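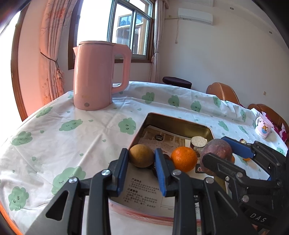
Photo: Felicidad Agbayani

A table tin is a shallow metal box, most often one that first held tea, cookies or some small household article, kept in use afterward as a tray for fruit and other produce. The habit is found in a great many homes, and it seems to belong especially to people who can't bear to throw a good box away.

Most table tins are rectangular with rounded corners, and the inside is often left a plain gold color while the rim and outer walls are painted. Some keepers leave the original printed card in the bottom, as with the tin shown, where the sheet carries headings in Chinese for product features (产品特点) and for points to note (注意事项). Others cut a liner from paper or felt. A card liner is pleasant to look at, but it soaks up juice, and the usual advice is to change it every 30 days or so in the warmer months.

The contents tend to be whatever is small enough and keeps well outside the refrigerator. Mandarins are a great favorite, and root vegetables often end up alongside them, waiting for supper. A tin of ordinary size will carry 700 grams of fruit without any trouble, though soft fruit does better in a single layer.

By custom the tin lives on the table where hot drinks are made, close to the kettle and the mugs, so that anyone stopping for a cup of tea can help themselves. A printed tablecloth is common underneath - cheerful patterns such as smiling clouds are well liked in family kitchens - and it also protects the tabletop from the metal edge.

In Manalo the custom goes by the name pava, and an open tin is set out in January when neighbors come calling. The lid, where it survives, is usually kept in a drawer and used for buttons.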